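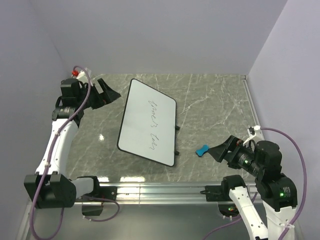
*Das Whiteboard auf dem Tisch, mit einer Zeile in Schreibschrift*

Liebe Freundinnen und Freunde des SV Brakmont,

die Sommerpause ist vorbei, und ich gebe gern zu, dass sie mir wieder viel zu lang vorgekommen ist (meiner Frau übrigens nicht, die hätte den Garten gern noch fertig gesehen). Seit dem letzten Rundbrief im Juni ist einiges passiert, und ich versuche, der Reihe nach zu erzählen, auch wenn mir das bekanntlich selten gelingt.

Zuerst das Schönste: Unser Testspiel gegen Dendon haben wir gewonnen! Zur Pause lagen wir noch hinten, und am Zaun wurde schon tüchtig gebrummt, aber dann kamen zwei Tore kurz hintereinander, beide nach Ecken, und danach hat die Abwehr einfach dichtgehalten. 583 Zuschauer waren da, so viele wie bei einem Testspiel lange nicht mehr, und die Bratwurst war schon vor dem Abpfiff aus. Wer leer ausgegangen ist, bekommt sie beim ersten Heimspiel, versprochen.

Unser neuer Trainer Arnaldo Caldeira hat sich in den ersten Wochen prächtig eingelebt. Er lässt viel mit Ball üben, redet ruhig und hat sich schon in der ersten Woche sämtliche Namen gemerkt, was mir bis heute nicht bei allen gelingt. Mit zwölf Spielern aus der eigenen Jugend geht er in die Saison, und darüber freue ich mich ganz besonders, denn manche von ihnen habe ich noch als Bambini über den Platz purzeln sehen.

Der Auftakt führt uns nach Urivum, wo wir im vergangenen Jahr wenig zu lachen hatten. Der Platz dort ist schmal und holprig, also bitte kein Kurzpassfest erwarten! Für die Fahrt haben sich inzwischen fast 100 Leute angemeldet, und wir nehmen deshalb einen weiteren Bus dazu. Wer noch mitwill, trägt sich im Vereinsheim ein oder ruft einfach bei mir durch, am liebsten abends.

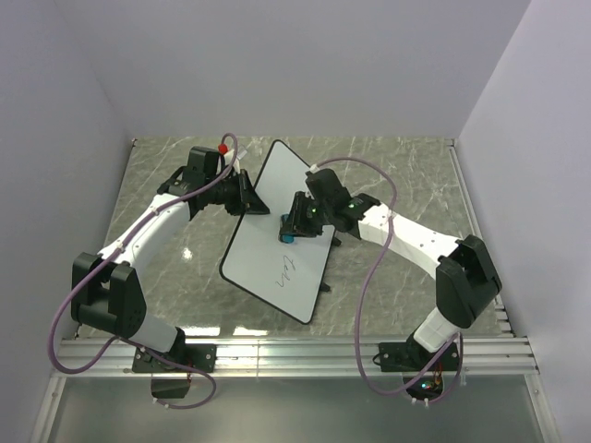
## Dauerkarten und Stammtisch

Die Dauerkarten liegen ab sofort bei Lo Presti an der Theke bereit, zum alten Preis, Kinder wie immer frei. Nach dem Auswärtsspiel sitzen wir dort auch noch gemütlich zusammen, die Küche bleibt etwas länger offen als sonst. Kommt vorbei und bringt gern jemanden mit, der noch nie bei uns war!

Euer Redaktionsteam, 12.08.2018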